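4.2 Early release during placement

Of the 860 placement trials run with the Calado controller, 123 ended in a fault. Most were ordinary missed grasps and are covered in Section 4.1. A smaller group is of more concern from a safety point of view: the fingers opened before the can was resting on the table. We call this early release. It occurred in 12 trials, and in 8 of these the can fell over.

The controller decides that contact has been made when the vertical force at the wrist passes a fixed threshold. In the logs for all 12 trials the threshold was passed while the arm was still slowing down. The force reading at that moment came from the arm's own motion – the table played no part in it. Figure 3 shows the gripper with a can over the far side of the table, the region in which every early release took place.

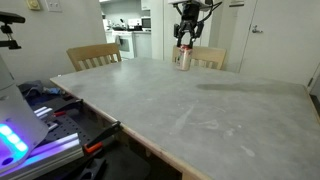 Reading time: 2 min

Figure 3. Placement task in the domestic test room. The can is held upright between the two fingers, with its base on or just above the tabletop.

Reach appears to matter. At the far side the arm is more extended, and small errors in the payload model produce larger errors in the estimated force. Trials nearer the base used the same threshold and gave no early releases. The gripper cable was checked as a second possible cause, but re-routing it made no difference to the readings.

Two changes were tested. Raising the threshold removed the fault but pressed the can harder against the surface, and was rejected. Requiring the force to stay above the threshold after the arm had stopped also removed it, at the cost of a slower release. The second change was adopted for the Stirnotton trials reported in Section 5. It does not protect against a wrong table height, which Guthrie and Imrie treat separately.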